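October, Sunday, late morning

Kettle on, radio on low, and the whole shop to myself until lunch, so I'm going to write this one up properly for once. I know the last few entries were three lines and a coffee ring, and I'm sorry to whoever has to read them after me.

Subject today is still the shellac on the Colletti cabinet, the tall one with the two glass doors. For anybody joining at this page: it came in with a cloudy bloom over the top and most of the left side, the sort you get when a finish has lived over a radiator with a vase on it. The owners want it clear again but they don't want it looking new, and I'm with them on that. It has a lovely deep color lower down, where the damp never got to it, and I'd hate to lose that.

I started with the gentlest thing, a barely damp pad of alcohol passed over quickly, the way I was taught, like you're wiping crumbs off a sleeping cat. On the lower test patch (inside edge of the left side, where no one will ever look) the bloom lifted on the second pass and stayed gone overnight. On the top it lifted beautifully, I got very pleased with myself and went to sweep up, and when I came back it was creeping in again from the corners. Gray, milky, same as before. So there's moisture sitting deeper up there, or the top was refinished at some point with something else and what I'm chasing isn't shellac at all. I have a suspicion about that last one. There's a faint line just under the molding where the color shifts.

Mixed up fresh flakes on Thursday evening. The old jar from the back shelf had gone gummy and a drop on glass was still tacky the next morning, so I threw it out and washed the jar. The new batch is the Pitach blond flakes, two-pound cut, strained twice through an old T-shirt. It dries hard on the glass and doesn't take a fingernail mark, which cheered me up no end. I've put the mixing date on the lid in grease pencil. Please, please do the same if you mix any, even a tiny jar for one chair leg.

Sample boards are coming along too. I cut six from the walnut offcuts and gave them the same prep all the way through: 100 grit to get the saw marks off, then up through the papers to 236 strokes each with the fine pad. Yes, I counted, and it was silly, but I wanted them even and it passed the time very nicely. Boards one to three have the new shellac alone. Four and five have a little amber mixed in. Six got the Trisix wax straight over bare wood, just out of curiosity, and it looks flat and sad next to the others, though it feels wonderful under the hand.

Board four is the nearest to the low part of the cabinet in daylight. Under the shop lights I'd have sworn it was five, so we should carry them out to the doorway before we decide anything.

The long table is cleared enough to use again, apart from the colored bins along the back, so there's room to lay the doors flat when they come off. It has a few short scratches near the front, so put a blanket down first.

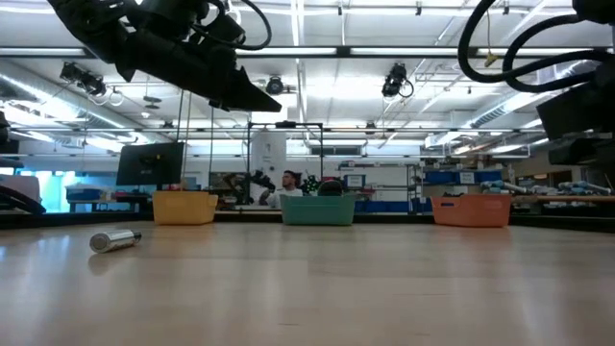 Still to do

Take the doors off and label the hinges, top and bottom, left and right. They look the same and they are not, and I learned that the slow way on the Manríquez bookcase.

Test the top for what it is. A drop of alcohol in the back corner, wait a minute, touch it. If it goes sticky it's shellac and I carry on. If nothing happens I try lacquer thinner in the other back corner and have a think.

Bring the small heater in from the store room and let the top sit in dry air for a few days before I touch it again. I was in too much of a hurry last time.

Order more flakes. Half a bag left, and we'll want plenty for the doors.

Fine steel wool, 4000 grit pads, and clean cotton. The last bundle of rags was full of lint and I spent a whole evening picking fluff out of board two with tweezers – very peaceful, but I don't want to do it on a cabinet top.

Kettle's boiled dry, by the smell of it. Back after lunch to take the doors off.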